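Hemberg open demonstration

The Hemberg open demonstration is a yearly public showing of household robot software held by Plindeo, a developer of simulated training rooms for two-armed machines. The edition of June 17, 2026 was the first given over entirely to kitchen work. Visitors followed it on screens, and no physical robot was brought to the hall, a point the announcement mentioned only in its last line.

Background

Plindeo began showing its work to the public after complaints from customers that its published clips were too short to judge. The first edition used a single arm and a bare table. Kutska, the control software now at the center of the event, was added later and is still described by the company as a preview. Tickets cost 10 dollars and the hall seats 400, though the company has never released attendance numbers.

Program

The 2026 program listed 5 sessions of 40 minutes each. All of them used a rendered kitchen with a stone-topped island, a long counter along one wall and a wood-framed window. Groceries and household items were set out on the island, among them a purple spray bottle lying on its side. The stated aim was to clear the island and put each item where it belonged, on spoken instructions from the audience. What counted as the right place was decided by the company's own staff, and the list was not handed out beforehand.

Visitors could switch between a view over the robot's body, with both arms in it, and a view close to one gripper. The second was promoted as the more honest of the two - it is also the one in which it is hardest to tell what the machine is doing.

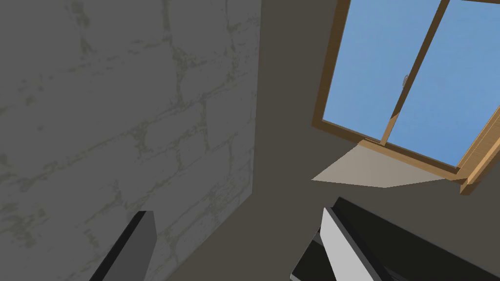
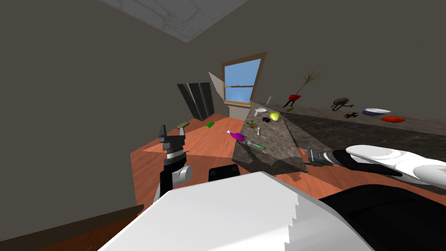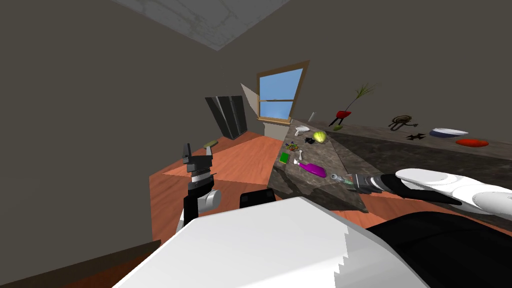 Plindeo Public Demonstrations Team

Rendered views from the kitchen program. Both grippers are visible in the second and third.

Reception

Opinion on the event has been divided, mostly along the line between people who build such systems and people who might buy one. Umesh Semwal, who reviewed the sessions for the trade newsletter Çınar, wrote that the room was "a very polite kitchen" with plain walls and steady light, and that he would wait for a version with a wet floor and a dog in it. He also objected to the absence of a posted success rate. Staff answered that rates would be published in August, without saying which tasks they would cover.

Banafsheh Mahmoudi, who led the program for Plindeo, defended the use of simulation on grounds of cost and safety. She said that a dropped bottle in software can be reset at once and that the same attempt can be repeated overnight. Critics replied that this is a reason to train in a simulator and a weak reason to sell tickets to one.

A further dispute concerns the audience instructions. Visitors chose from printed cards, and several reported that requests in their own words were turned down by the host. Plindeo has called the cards a way of keeping to the schedule. The company has not said if they will be used at the next edition.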